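Clestevar Hand-Held Gripper: Set-Up and Operating Guide
Section 6. Jaw Faults and Dropped Objects

6.1 Purpose of this section

This section applies when the jaws of a hand-held gripper close short of an object, close unevenly, or release an object before the operator has let go of the trigger. It also covers pinched fingers, which must be reported even when there is no injury. It was revised on Tue 6 August following the jaw faults logged by the Pallari and Jeswood teams in July.

Work may not continue with a gripper that has shown fault code 346 until the checks in 6.3 have been completed and entered in the log.

6.2 Preparing the surface

1. Release the trigger and let the jaws open fully.
2. Switch the gripper off at the handle.
3. Lay a cloth over the bed, sofa, or table on which the task is performed. Smooth out deep folds under the objects. Shallow creases are acceptable.
4. Set out light, empty cups and containers only. Glass and filled containers are not permitted during fault checks.
5. Leave open cloth on at least one side of the object to be gripped first, so that both finger pads can pass beside it.

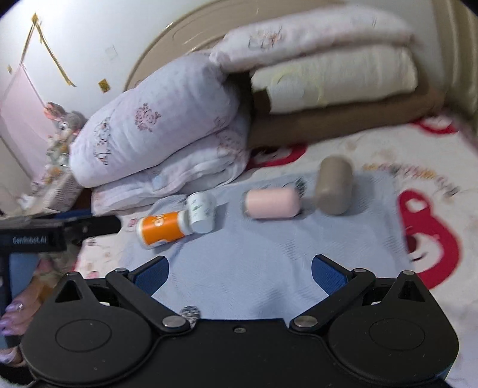

Can the fault check be done on a soft surface such as a bed?

A bed may be used, provided the cloth does not slide when pressed by hand and the gripper is never laid down with power on. If the objects roll when the mattress is touched, move the check to a table.

CAUTION: Keep fingers, sleeves, and cords out of the space between the jaws. The linkage arms can pinch at the joints as well as at the pads. When two people work at the same surface, only one gripper may be closing at a time.

6.3 Checking the jaws

1. With the power off, look at both finger pads. A pad that is lifting, torn, or shiny from wear must be replaced. Replace both pads together.
2. Check the pins at the linkage joints. No pin should stand out from its arm or turn freely under a fingertip.
3. Remove lint and dust with a dry brush. Do not use compressed air, which can push fibers into the joints.
4. Switch the power on and wait for the ready tone.
5. Close the jaws on nothing, slowly, then open them. Repeat 4 times. Both fingers should arrive at the center together.

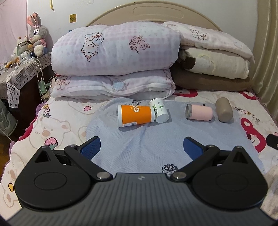 6. Grip one container across its body, raise it a short distance above the cloth, and hold for about 6 seconds.
7. Lower the container and open the jaws. If it slipped during the hold, repeat step 6 once with the same container.

NOTE: Paper cups crush easily, and a crushed cup can look like a weak grip. Record a crushed cup as "excess force" and a dropped one as "early release." The two faults have different causes and are handled by different people.

6.4 If the fault returns

Stop after 2 failed holds. Switch off, attach a red tag to the handle, and place the gripper in its case. Do not loosen the linkage pins or change the trigger setting on site.

Early release and code 346 are reported to Bontu Kumsa at the Makowska service desk. Excess force is reported to Ksawery Nowakowski. Any pinch or cut is reported to both on the same day, using the injury form in Section 9.

Enter the following in the log before leaving the site:

Gripper serial number
Fault code, if shown
Object being held
Surface in use
Name of operator

A tagged gripper may be returned to use only when the service desk has signed the tag.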